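Ticket 3076: Folding station keeps stopping and asking for a person
Queue: Floor automation, Buvulstead linen plant
Opened by: Leif Lund, second shift
Status: Closed, with a follow-up

Hi all, Leif here. I'm putting this in as a proper ticket because I've been grumbling about it at shift change since August and Erasto told me (kindly!) that grumbling doesn't have a number. The station picks up a piece of pale blue cloth, holds it, and then every so often it just sits there with the amber message "Confirm grasp" until one of us walks over and taps OK. I've attached what the wrist camera had with cloth in the grip.
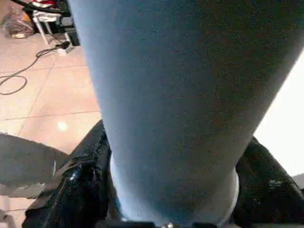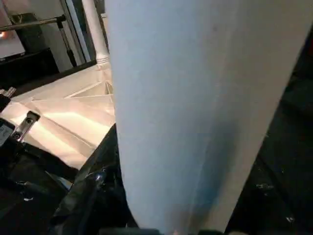 Is the confirm message a safety stop, or can we change how often it comes up?

It's a setting. The grasp check compares the grip reading with a threshold, and anything under the threshold waits for a person. The safety stop is a separate circuit with its own red message, and changing the threshold doesn't touch it.

Log from there on, all me unless it says otherwise.

2:40 pm. Found the threshold on the second settings page. It was at 4000, which Erasto says is what the Cladanex installer leaves it on. We never changed it, I didn't even know we were allowed to.

3:15 pm. Wiped the fingertips and ran the grip calibration, thinking that would do it. Still stopping. I tapped OK so many times I started doing it with my elbow.

4:05 pm. Called Hjaltadóttir, who do our service contract. They said try 3000 and run a test batch of 200 before leaving it there overnight. They also want the threshold written on the station card so the next shift isn't guessing.

4:20 pm. Set to 3000, batch started.

6:50 pm. Batch done. It stopped twice, both times on a piece that had bunched up, and I'd have wanted it to stop on those anyway. No drops. Leaving it at 3000.

Note from Erasto Owino: Good work. I copied the new value to the station card and told the early shift. Please don't lower it any further without asking me first.

One more thing, and I know it's only half a ticket. When the station came in we were told it would free up one person per shift, and what really happened is that person turned into the one who taps OK. You can't go fold by hand at the long table because you'll be called back, and you can't help at the dryers because you won't hear the beep. So you hang around, and it's a long eight hours! Now that it runs longer by itself I'd like us to decide what that job is. I'd be happy to take sorting plus the station. The folks on early shift may feel differently (a couple of them like the quiet) so please ask them too.

Also, can the beep be louder? The Gurkden plant has a light on a pole, and I'm jealous.

Erasto: Closing this one for the threshold. I opened a follow-up for the beep, and the job question is on the list for the next shift meeting. Leif, please come to that one, even though it's before your start time. You'll be paid for the hour.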